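Bench log, hand-held gripper pair, 5 Jan 2021. Thread on pad changes and jaw set-up, as I was asked twice after the October one.

**1/** Two grippers, left and right, angled plastic arms on side rails. The wear part is the pad lining the jaw. Everything else on the tool lasts far longer if the screws are kept honest.

**2/** Interval: I swap pads every 1774 cycles on the counter. The odd number comes from the first set, which let go of a bottle at that count. I have not found a reason to change it.

**3/** Old pads come off with a plastic scraper. No metal, no solvent on the arms. Wipe the bare jaw with a damp cloth, let it dry, wipe again. Glue left in the corners will tilt the new pad and you will chase the fault for an evening.

**4/** Fit the new pad from the hinge end towards the tip. Press for 6 minutes in a small clamp. Trim any overhang flush. An overhang of even a millimetre catches on film wrap and lifts.

**5/** Pads are Alleo sheet, cut by hand to the Nernitz template. The template is slightly long at the root. Mine is marked with the corrected line in pencil.

**6/** Jaw parallelism next. Close on a straight-sided object standing upright and look for light between pad and wall. Contact should be even from top to bottom. A tapered object tells you nothing here.

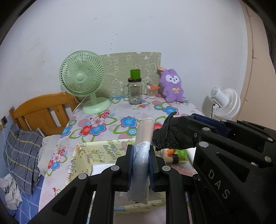

**7/** If the gap is at the top, slacken the two outer screws on that arm a quarter turn, close the jaws by hand, retighten. If it is at the bottom, check the rails first. A rail that has crept will look exactly like a bent arm.

**8/** Film-wrapped containers are the harder test. The wrap slides on the container and the pad holds the wrap. Close slowly, lift a few millimetres, wait, then carry on. If it drops during the wait, the grip is too light or the pad is glazed.

**9/** Screws: go round all of them every 100 cycles with the short driver. Finger and thumb only. The arms are plastic and the threads strip without much warning. A stripped one gets the next length up from the Winden box, once. After that, replace the arm.

**10/** Do left and right on the same day. A fresh pad on one side and a worn one on the other gives two different closing points, and the recorded jaw widths stop matching between hands.

**11/** Re-zero after every pad change. Fully closed, hold, store. Then fully open, hold, store. Mine reads 139 at full open with new pads. If yours drifts from its own figure by more than a couple of counts, reseat the pad before touching the software.

**12/** Górecki pads are on order as a trial. Same thickness on paper, softer face. Will post the cycle count when the first one fails.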